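Rest days between league games, is there a minimum??

cricketmum_pennington
21 March 2024
2 comments | 7 shares

My son plays for Pennington seconds and they just put out the new fixture list. He's got a Cemville away game, then a cup match next day, then nets, then another 50 over game the day after that. He bowls seam. He's 17 and his back was sore most of February and that was only indoor stuff. Asked the club and got told "the league sets the dates." Asked the league, no reply yet. Is there an actual rule on this or do they just cram it in? Also can he skip the cup game without losing his spot? Thanks, typing this on the bus sorry

Proreddale_Opener
Helpful: 7

No minimum for adult sides in most leagues I've played in. Age group bowlers are differnt, there's usually a limit on overs per spell and per day, and it should still count when they play up with the adults. Look in the league handbook, normally at the back with the junior stuff. If it isn't there email the fixtures secretary, not the general inbox, that one never gets read.

On skipping the cup. Depends on captain. Tell him early, like now, not the night before. We had 2 seamers sit out a cup tie last season and both went straight back in for the league game. Offer to play as a batter and not bowl, some captains will take that.

And keep a note of every ball he bowls, nets too. Nets is where it adds up. My physio wanted to know the total for the month and I had no clue, was over 900. 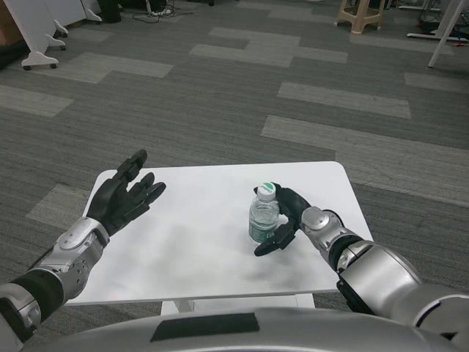 Arnura Lad: 900 in a month is way too many for a 17 yr old with a sore back, get it looked at before he bowls another one. Wouldn't wait on the league. Ours moved a game once when both clubs wrote in together so try Cemville, they probably hate that weekend as much as you do. Dont know about the handbook, never seen one

2 comments | Share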